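Cable routing and a box that keeps tipping

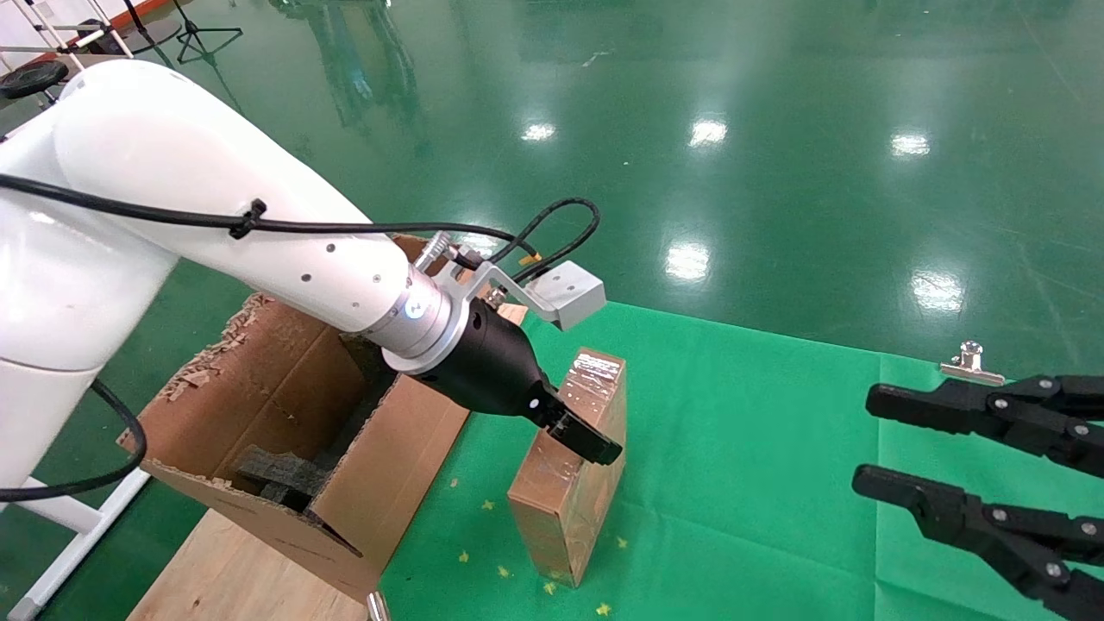

Left arm over the taped carton, with the cable run along the forearm.

I spent most of February on cables. The arms themselves have been working since before the holidays, but every time I thought I was ready to start on the picking routine, something would snag, and I would go back to moving cable ties around.

The setup is two arms working over a green mat in the shared shop. The left one carries the sensor module on a bracket that sticks out sideways from the wrist. I wanted it mounted closer in, but then the gripper body blocked part of its view whenever the fingers were pointed down. Moving it out fixed the view and made the cable worse. There is now a loop near the wrist, and the rest follows the forearm under a tie. I left slack below the big joint too. My first version had none there, and the connector pulled out the first time the arm reached across to the far side of the mat.

If you are doing this yourself, run the arm slowly through its whole range by hand before you tighten any ties. I did it the other way and cut off a lot of ties.

The bracket came from Deschamps, a small metal shop two streets over. I gave them a drawing with one hole in the wrong place and they made exactly what I drew. They drilled the second one for free.

The test object is a tall, narrow carton with clear packing tape all over it. I taped it up so the cardboard would survive being squeezed, and it has held up well. The tape did cause a problem I had not planned for. It is shiny, and the lights in the shop are bright, so the sensor gets streaks of glare off the top face and sometimes decides the edge of the box is somewhere else. Oksana Derkach looked at my logs and suggested I stop trying to find the top face and use the vertical edges instead. That took one evening to change and got rid of most of the bad readings.

I logged 1,892 grasp attempts over the month. For the last batch of 100, after the change, 87 were good. Most of the misses were the same thing: one finger touches the upper part of the carton before the other gets there, and the carton tips over. It is a tall box with a small base, so it does not take much. I tried closing the fingers more slowly, which helped a little – the real fix is probably to center the gripper better before closing at all.

The bigger open box is the drop-off bin. It has dark gray foam in it, and the rim is ragged. I have a proper plastic bin from Zenari that I keep meaning to set up, but it is taller, and I would have to redo the waypoints for the release. The cardboard one stays until it falls apart.

A few notes for my own reference. The mat needs to be clipped down or it creeps, and then every position I taught is off by a bit. The limit on closing force is at 5 in my config file, and anything higher dents the carton. The bin goes on the wooden board, and the board has to go back in the same spot each time, so I should mark its corners.

Hedvig Holmgren asked whether the right arm does anything yet. It moves, and it holds position, and that is all. The plan is for it to steady the carton while the left one grips, which might take care of the tipping. I have written the part that keeps the 2 arms from hitting each other and tested it at low speed with nothing on the mat. Next I need to try it with the carton standing there.

I will post the config once I have cleaned up the comments in it.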